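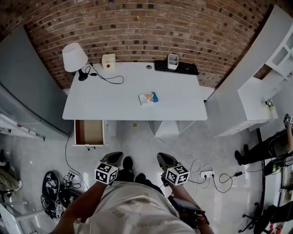
Reading time: 6 minutes

Pivadell refillable notebook

Back in stock. Both colors, both rulings. Page updated 17 January 2021, old prices gone, new refill section further down.

Short version: a cover you keep, paper you swap. Elastic down the spine, no rings, no glue, no clips. Lies flat from the first page. Made by us at Trivdale, in the shop behind the store in Potovport.

Longer version follows. Read the sizes before you order, please. Most of our returns are people who wanted the pocket one and got the desk one.

What you get

Cover in waxed canvas, gray or rust
One refill, already fitted
Two spare elastics, in the little envelope at the back (don't throw out the envelope)
Paper pocket inside the rear flap, holds receipts, stamps, a folded letter

No pen. No pen loop either. We tried a loop on the early ones and it stretched out and went baggy within a month or so. If you want one, the stick-on kind from any stationery store works fine on the inside flap. Not on the outside, the wax won't hold the glue.

Sizes

Pocket - fits a coat pocket, a back pocket if your jeans are roomy. Good for lists and phone numbers. Cramped for anything longer than that.

Desk - fits a tote, a drawer, a shelf with paperbacks on it. The one most people should buy. Big enough to write a proper paragraph, small enough to leave open next to a keyboard.

No large size. We get asked a lot. The elastic system starts to sag when the pages get wide and we haven't found a fix we like. Maybe one day. Don't hold off buying for it.

The paper

It's called Geum, after the flower, and it's ours. 100 gsm, off-white, very slightly toothy. Milled for us in one run a year, which is why it sold out in December and why there was a gap. Sorry about that. We ordered more this time.

Fountain pen: fine. Light feathering with really wet nibs, none with ordinary ones. Shows through a bit if you hold the page up, doesn't bleed.
Ballpoint: fine, obviously.
Pencil: lovely. It's where the tooth helps. Soft leads smudge, same as anywhere.
Gel: fine but slow to dry. Lefties, give it a second before you move down the line.
Markers: no. Alcohol ones go straight through and onto the page after. Water-based brush pens are OK if you go light.
Watercolor: also no. The page buckles. Somebody always tries and writes to us about it.

Two rulings. Lined has a pale gray line, no margin, a bit of blank space at the top for a date. Plain is plain. We dropped the dot grid. The dots printed unevenly and we were throwing away too much paper, and people who loved it really loved it, so we're keeping an eye out for a better printer. Write in if you want to be told.

The cover

Waxed cotton canvas. It scuffs. It's meant to. Fresh out of the box it feels stiff and slightly tacky, that goes after a week or two of handling. Marks rub out with a thumb if you warm the spot up a little first.

Rain is OK. Puddles are not. If it gets soaked, take the refill out, stand the cover open on its edges somewhere airy, leave it alone. No radiators, no hair dryers, the wax runs and you end up with blotches.

Gray hides marks. Rust shows them, and goes darker along the spine where your hand sits. Both can be rewaxed with any fabric wax. Rub in, warm gently with your hands, wipe off. Once a year is plenty and lots of people never bother.

The stitching is a lockstitch in bonded thread. Bo-ram Myung sews the desk covers and set up the pattern for the pocket ones too. If a seam goes, send it back and she'll redo it. No charge for a seam, ever. We do charge for dog damage. Fair's fair.

Changing a refill

Takes a minute once you've done it.

1. Open the cover flat, old refill open at the middle.
2. Slide the elastic up and over the top of the pages. Don't pull it sideways.
3. Lift the old one out.
4. New refill open at the middle, tuck the bottom under the elastic first, then the top.
5. Close it, press along the spine.

If it feels loose afterwards the elastic is tired. Swap in one from the envelope. Knot goes on the outside, at the bottom, pushed into the small hole so you don't feel it when you write. A plain double knot will do. Trim the tails but not too short or it works itself undone.

You can run two refills side by side. People do one for work and one for home. Thread a spare elastic through the middle of both so they hold hands, basically. The cover closes fine with two. Three is a squeeze and the flap starts to lift.

Keeping old ones

Date the front. Sounds obvious, you'll forget. The refill covers are uncoated card so any pen will write on them, and there's a box printed on the front for start and finish.

They stack well. Old refills are thin and the spines are stapled, not square, so they slump on a shelf unless they're held up by something. A shoebox is the right size for the desk ones. We used to sell a storage box. We don't any more, it cost more to ship than to make and shoeboxes are free.

Index page: the first page of every refill is left unruled for it, even in the lined version. Page numbers are not printed. Number them yourself as you go, or just the ones you want to find again. I never do it and regret it every time.

What people use it for

No idea half the time. Some we hear about:

Garden logs, what went in and what came up
Recipes, with crossings-out
Songs
Meeting notes
Sourdough timings (a lot of these last year)
Letters they draft and don't send
Reading lists

A rehearsal pianist keeps one per show. A school in town bought pocket ones for their birdwatching club and the covers came back to us for new elastics in very bad shape, which we took as a complment. Whatever works.

It's not a planner. No calendar, no goals page, no prompts, no stickers. If you want structure, rule it yourself on the plain paper or buy something else, there are good planners out there and we don't make one.

Sizing up against a bound notebook

A bound one is tougher in a bag and looks better on a shelf when it's full. It's also done when it's done, and if you hate the paper you're stuck with it. With the refillable you're out one refill. Lighter to carry too, only the pages you're currently using. On the downside the refill corners curl if you carry the cover unfastened. There's a closing elastic. Use it.

Stock and shipping

First batch this year is 900 covers, more pocket than desk. Paper is less of a worry, we had 3000 refills stapled and boxed before the listing went live. Cover sewing is the slow part. When a color shows as out, give it around 57 days and look again. You can leave your email on the stock form and we'll send one message, just one, no newsletter.

Orders go out most mornings. Flat card mailer, no plastic, paper tape. Desk size with two or more extra refills goes in a box instead. Tracking is sent when the label's printed, so don't panic if it says nothing for a day.

Pickup from the store in Potovport is free. Pick it at checkout, wait for the ready email, then come by. Please wait for the email. If the shutter's half down we're in the back sewing, knock on it.

Returns

Unused, send it back, full refund, you cover the postage. Written in, we can't take the refill but we'll still take the cover if it's clean. Wrong size, tell us before you post it and we'll put the right one aside for you. Faults are on us both ways.

Monogramming can't be returned. We stamp up to three letters, blind, no foil, lower right corner of the front. Check the order of your initials before you hit buy. We stamp exactly what you type, including typos, and yes it has happend.

Refills and spares, sold separately

Lined refill, pocket or desk
Plain refill, pocket or desk
Mixed pack, one of each
Elastics, black or natural
Wax, small tin, made for jackets but it's what we use

Refills fit older Pivadell covers as well, including the very first ones with the leather tab. Other makers' refills mostly fit ours if the height matches. Measure the paper, not the old cover.

Questions about an order, use the contact form and put the order number in the subject line. Questions about paper, same form. Samples of Geum are free, one sheet of each ruling, posted in a regular envelope. Try your own pen on it first, then order.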